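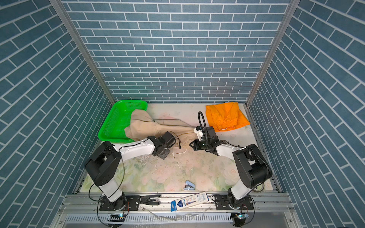

Flimberg Mesh Basket, Green

Home > Laundry > Baskets and Hampers

The Flimberg is a rectangular plastic basket with holes in the sides. We sell it in one color, a green so bright that you will never again be able to claim you couldn't find the laundry basket. Uvetti has carried it for years and every November somebody in the office proposes a tasteful gray version. The gray version loses the vote.

It is meant for clothes on their way somewhere: off the floor, down the stairs, over to the folding table. Pants can hang over the rim with one leg out, as pants like to do, and the basket doesn't mind. We can't help with the orange thing in the corner. The basket holds what you put in it.

What it does well

The mesh sides let air through, so a damp towel has a fighting chance if you forget it overnight. It will not survive a week in there, and neither will your opinion of yourself. The rim is smooth all the way around and won't snag a drawstring or a knit cuff. Grit and lint fall out through the holes, mostly onto your floor, where they were headed anyway.

To clean it, put it in the tub or take it outside with the hose. Dish soap works fine. Keep it away from the space heater. We had one come back from a customer in a shape we now keep on a shelf.

What it doesn't do

No lid, no wheels, no liner, no little chalkboard for writing "DARKS." If you want a lid, look at the Lund hamper, which has one and costs more than it should. The Flimberg also won't hide anything. You can see right through the sides, so guests will know you own socks.

It isn't for wet laundry straight from a hand wash unless you're standing in the tub at the time. See holes, above.

Specifications

Material: plastic
Color: bright green
Shape: rectangular, perforated mesh sides
Load limit: 16 pounds
Stacking: nests when empty
Care: soap and water, no dishwasher
Assembly: none, though we get asked
Pack sizes: single, or carton of 100

Ordering

Singles ship the next working day. Orders in by noon on Thursday usually go out before the weekend. Cartons come from the Pakimow warehouse on a pallet and need somebody at the door to sign. The driver won't carry them upstairs and has asked us to put that in writing.

Laundromats, dorms and camps can ask for the trade price on one carton or more. Our largest single order so far was 2,000 baskets, and we would like to know what that town is up to.

Returns

Send it back unused within the month and we'll refund the basket, less shipping. "Too green" is accepted as a reason. It's already an option on the form.

Questions we get

Will it fit on my shelf? Measure the shelf, then write to us with the number and we'll check it against one in the stockroom.

Can I use it for toys? Yes. Small blocks find the holes sooner or later.

Does the color fade? Ours by the window hasn't, and we've been hoping.

Can I buy just one for parts? It doesn't have parts.

Item number 102. In stock. Also in this section: Lund hamper with lid, Lund replacement lid.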